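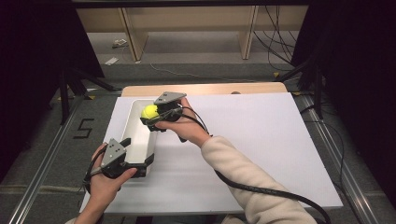 Slide 1. Trays as the unit of storage. Start with the claim straight away: most small-parts and equipment rooms are organized by shelf, and they should be organized by tray. A shelf address tells you where to look. A tray address tells you what you will be carrying when you walk away. Point to the tray on the slide. White plastic, rectangular, raised walls, rounded corners, one tennis ball at the far end. The rim reads brighter than the interior even though it is all one white, and that difference matters when we get to lighting. The ball is fluorescent yellow-green and can be found from the back of the room. Ask the audience to find it, then ask them to imagine a white golf ball in the same spot. Pause.

Slide 2. Contrast. Item against tray first, tray against bench second. A white tray on a white board is a poor pairing for the second and a good one for the first. At Aranda we ran both pairings on the returns bench for a month. Bright items in white trays were logged faster. White and clear items went into grey trays after that. Mention that Remedios Ortuño kept the log and that the sheet is available on request. Do not read out the table.

Slide 3. Walls and corners. Low walls let round items escape when the tray is tilted. High walls slow the hand. Our working height is 80 mm for anything that rolls, 34 mm for anything that does not. Square internal corners collect grit and are hard to wipe. Specify rounded. If someone asks about dividers, say they are covered on slide 6.

Slide 4. Orientation. Long side away from the user or long side across? Lengthwise away takes less bench width, so two people can work next to each other. The cost is reach: items drift to the far end and stay there. Across gives a shorter reach and uses up the bench. We settled on lengthwise for sorting and across for packing. Wojciech Kurek disagrees and may say so from the floor. Let him.

Slide 5. Surface and light. Foam board over a timber top is cheap and quiet, and it is replaced when marked. It dents. Overhead light gives soft shadows, which people tolerate, but a shadow across a tray hides dark items in the near corners. Move the bench before buying lamps.

Slide 6. Dividers. Removable only. Fixed dividers were the main complaint in the Jivalent fit-out, where 13 trays had to be replaced in the first year.

Slide 7. Labels. Short end, facing the user, one line. The full store at Aranda holds 856 items and no label runs past one line. Colour goes on the label, never on the tray.

Questions. Cost figures are with Denise Parsons. Stop by 3:40 so the next speaker can set up.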